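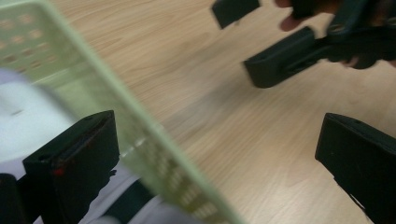 성인인데 수영을 전혀 못 해도 등록할 수 있나요?
물에 얼굴 못 담그는 분도 받습니다. 기초반이 그런 분들 반이에요. 첫 달은 호흡이랑 뜨기만 하고, 킥판은 그 다음.

클럽 소개

스키다인 수영클럽(Skidine). 성인 마스터즈랑 유소년반 같이 운영하는 동네 클럽입니다. 선수 출신도 있고 작년에 처음 물에 들어간 분도 있고. 현재 등록 회원 174명. 이 페이지는 2020년 1월에 고쳤고 예전 소개글은 내렸습니다. 시간표가 너무 옛날거라서요.

시작은 마스터즈 대회 계영팀이었습니다. 네 명 모아서 혼계영 한 번 나가보자, 그게 전부였는데 평영 할 사람이 없어서 두 달을 찾았어요. 대회 성적은 예선 꼴찌에서 두 번째. 그런데 끝나고 다들 계속 하자고 해서 레인 하나 빌리고, 그 다음 해에 하나 더 빌리고. 지금은 레인 3개 씁니다. 25m 풀이고 50m는 대회 전에만 따로 빌려요.

지도자

수석코치 아타베르크 귈레르(Ataberk Güler). 자유형 장거리 전문. 400m, 800m, 1500m 위주로 본인도 뛰었고 가르치는 것도 그쪽이 제일 강합니다. 한국말 잘 하세요. 급하면 튀르키예말이 섞이는데 초시계 들고 손짓하시니까 다 알아듣습니다. 훈련일지 꼭 보시는 분이라 일지 안 쓰면 바로 티 나요.

기초반, 유소년반 코치는 따로 있고 전원 수상안전 자격 보유. 반별 담당은 학기마다 조금씩 바뀌어서 여기 안 적습니다. 게시판 공지 보세요.

반 구성

기초반 - 호흡, 뜨기, 발차기, 자유형 25m까지. 보통 3개월.
중급반 - 네 영법 전부, 턴, 스타트는 맛보기만.
마스터즈반 - 한 번에 2,500m 이상. 인터벌 있음. 400m 쉬지 않고 갈 수 있어야 합니다.
유소년반 - 초등 2학년부터. 선수반은 따로 테스트.

반 옮기는 건 코치랑 얘기하고 옮기면 됩니다. 시험 같은거 없어요 (유소년 선수반만 예외). 올라갔다가 힘들어서 다시 내려오는 분들도 많고 그래도 됩니다.

훈련 방식

거리 채우기보다 자세. 특히 물잡기랑 롤링. 장거리 하시는 분들은 스트로크 수 줄이는 연습을 지겹도록 합니다. 마스터즈반은 한 달에 한 번 기록 측정하고 개인별로 표를 드려요. 구간기록까지 나옵니다. 전반에 너무 빨리 나가는 분들은 그 표 보면 할 말이 없어지죠.

지상훈련은 희망자만. 어깨 안 좋으신 분은 등록할때 꼭 말씀해 주세요. 패들 빼고 진행합니다. 오리발은 중급반부터 쓰는데 짧은걸로 사세요, 긴거 말고.

대회

매년 6월 렐레데일(Lelleddale) 오픈워터 교류전에 참가합니다. 3km 코스. 지난번엔 완주자가 거의 전원이었고 한 분은 쥐가 나서 중간에 올라오셨어요. 지금은 멀쩡하십니다. 올해도 가고, 참가 신청은 마스터즈반 우선인데 자리 남으면 중급반도 가능. 단 오픈워터 사전교육 2회는 필수로 들어야 합니다. 웻슈트는 개인 준비.

실내 대회는 레데스마 클럽(Ledesma)이랑 하는 단수로 교류전이 제일 큽니다. 종목은 자유형 50m부터 1500m까지, 마지막이 혼성 계영. 작년에 계영은 졌고 800m 자유형은 우리가 1, 2위. 이 얘기는 클럽 들어오시면 계속 듣게 됩니다.

대회 안 나가도 상관 없어요. 회원 중에 기록 한번도 안 잰 분도 많고 그냥 새벽에 운동하고 출근하시는 분들이 제일 오래 다니십니다.

후원

플레메오(Flemeo)에서 단체 수모와 킥판 지원 받고 있습니다. 신규 회원은 수모 하나 드려요. 색깔은 못 고릅니다 죄송.

등록 안내

매달 말에 다음달 접수. 기존 회원 먼저, 그 다음 신규. 기초반은 금방 차니까 대기 걸어두세요, 중간에 빠지는 분이 꼭 있어서 순서 옵니다. 환불은 개강 전날까지 전액이고 그 뒤로는 남은 회차로 계산. 휴회는 미리 말씀만 해주시면 됩니다.

준비물은 수영복, 수경, 수모. 세면도구. 사물함 자물쇠는 각자 가져오셔야 해요. 수경은 비싼거 안 사도 되고 얼굴에 맞는게 중요합니다. 도수 수경도 됩니다.

주차는 두 시간 무료. 새벽반은 정문이 닫혀 있으니까 옆문으로 들어오세요.

참관은 언제든 됩니다. 마스터즈반 구경하고 겁먹는 분들 있는데 기초반 시간에 오시는게 나아요. 문의는 안내데스크나 게시판으로. 전화는 훈련 시간엔 못 받을 떄가 많습니다. 문자 남겨주시면 저녁에 답 드려요.

단체 강습 문의는 별도. 회사 동호회는 다섯 명 이상이면 시간 맞춰볼 수 있습니다.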